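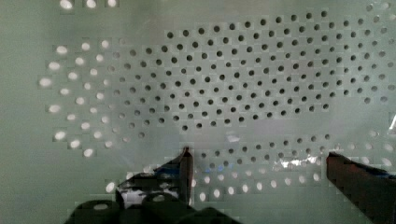
Cleaning the holes in a toy colander

Last updated in January
2 replies, 50 shares

Lucimara Coutinho
We have a light green colander in the play kitchen and the holes are tiny. Play dough gets pushed into them and dries hard. I've tried a cocktail stick but there are too many rows and I give up halfway. Is there a quicker way that won't scratch it?

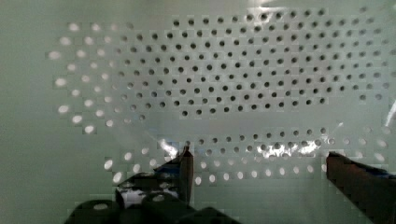 The holes, close up

It gets used most days with the rest of the set, so I'd like it back on the table by the afternoon. The plate, the mug, the blue bowl and the food all wipe clean easily. I don't want to put the ketchup bottle in water in case the label comes off.

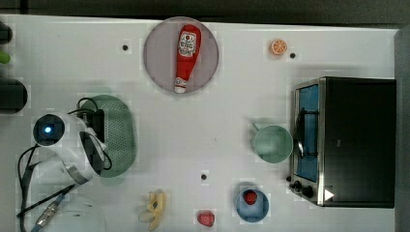 Simone Trindade
Let the dough dry out completely first, overnight if you can. Then brush from the back with an old toothbrush and most of it drops out. Soak what's left in warm water with a bit of washing-up liquid and brush again. Don't use a metal skewer. For the bottle, a damp cloth, and keep off the label. The toaster oven should only get a dry cloth.

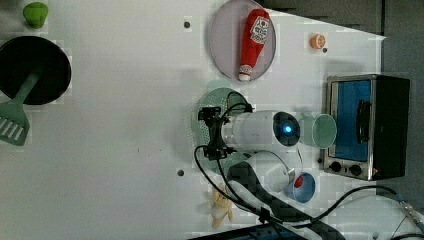 Gervásio Aguiar
Toothbrush works. Or just keep the dough in another room, we did that in the end. Ours went through the dishwasher once and came out bent.

4 comments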